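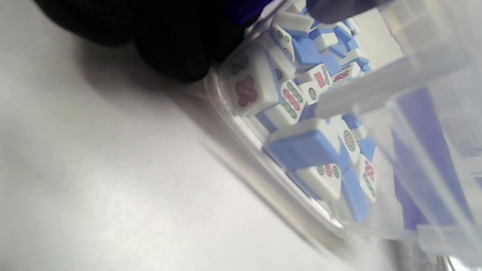 Storing and Sorting Mahjong Tiles in a Shared Game Room
Project report, Kálmán Dudás
July 23, 2021

1. Background

The game room at Pureston Hall owns several mahjong sets. The tiles have an ivory-white face and a light blue back, and after a year of use they had been mixed between boxes. Players complained that setting up took longer than the first hand. My project was to find a storage method that students would keep using after the course ended.

2. Method

I compared two ways of putting tiles away. In the first, tiles went loose into a clear plastic container with no order. In the second, they were sorted by suit and laid in rows in a lidded tray. Each method was used for 30 evenings. I timed the setup with a phone and wrote the result in a notebook kept on the shelf.

The budget was 2000 forints, which covered labels and one extra tray. The containers were already in the room.

3. Results

Loose storage was much faster at the end of the night. It was slower at the start, mainly when a tile was missing and the whole container had to be tipped out on the table. Circle tiles were the easiest to pick out of a pile, even when only part of the face was showing. Tiles lying blue side up had to be turned over one at a time.

The sorted trays worked well for the first two weeks. After that, people began putting tiles in the wrong rows, and by the last week I was re-sorting them myself before each session.

4. Discussion

A clear container lets players check what is inside before they sit down. I would keep the loose method but use one container per set, with the set name on the lid. A tile count before closing should catch most losses.

I did not test racks or cloth bags. The notebook has gaps in the second half, when I was away for four evenings and no times were written down.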